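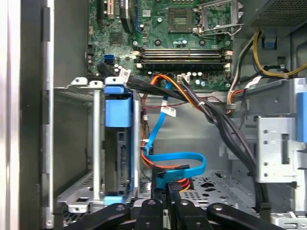

3.2 Disassembly sequence and handling of the processor socket

Retired desktop computers were received at the Watance depot and taken apart by hand on a bench with the side cover removed and the chassis laid flat. The lot consisted of 339 units. Of these, 281 were accepted for parts recovery, and the remainder went directly to shredding because of liquid damage, missing boards or crushed frames. Acceptance was decided by one assessor (Nghĩa Đỗ) using the checklist in Appendix B.

Work on each accepted unit followed a fixed order. The mains lead was disconnected and the power button held down for 7 seconds. Drives were then withdrawn, together with their carriers where the carrier could be released without a tool. Data cables were unplugged at the board end first. Power cables were left attached to the supply and folded back over the chassis wall, so that the supply and its wiring could be lifted out as one piece at a later stage. Memory modules were removed in pairs, starting with the pair farthest from the processor, and placed in slotted trays lined with dissipative foam.

The heat sink was removed before any attempt was made to open the socket. Where the thermal compound had hardened, the heat sink was turned a few degrees each way before being lifted. Pulling straight up was not permitted, as an earlier trial at the Histico site had shown that the processor could come away with the heat sink while the load lever was still closed. In such cases the contacts were treated as suspect and the board was given a separate code (Table 4, code S2).

Once the heat sink was clear, the load lever was released and the retention frame raised to its full travel. The processor was taken out by its edges and the socket inspected under oblique light.

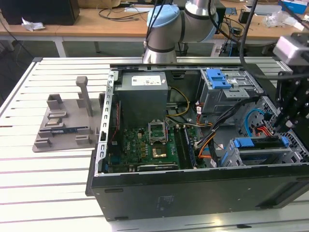

Inspection covered three conditions: bent contacts, foreign matter and discolouration. Contacts were judged bent if the regular pattern of reflections across the array was interrupted when the lamp was moved from one side to the other. This test is quick, but it depends on the position of the observer. To limit the effect, a subset of 200 boards was examined a second time by Reiko Ichikawa, who had no access to the first set of codes. Disagreements were settled under a stereo microscope and the microscope result was recorded as final.

Boards were left in the chassis during inspection. Removing them first would have allowed a better viewing angle, but it would also have exposed the open socket to contact with gloves, cable ends and the edges of the case. After inspection the frame was lowered over a plastic cover and the lever closed. Only then were the mounting screws taken out.

Time was recorded separately for each stage, beginning when the tool or hand first touched the part concerned and ending when the part reached its tray. Time spent searching for a dropped screw was included. Time spent changing gloves was not. Cable removal was treated as a stage in its own right, a departure from the method of Perić and Dobson, who counted it with the drives. The two sets of figures should therefore not be compared at stage level, although the totals for a whole unit are defined in the same way.

Colour coding of connectors was noted but not used in the sorting of cables. Cables were sorted by connector type and length only.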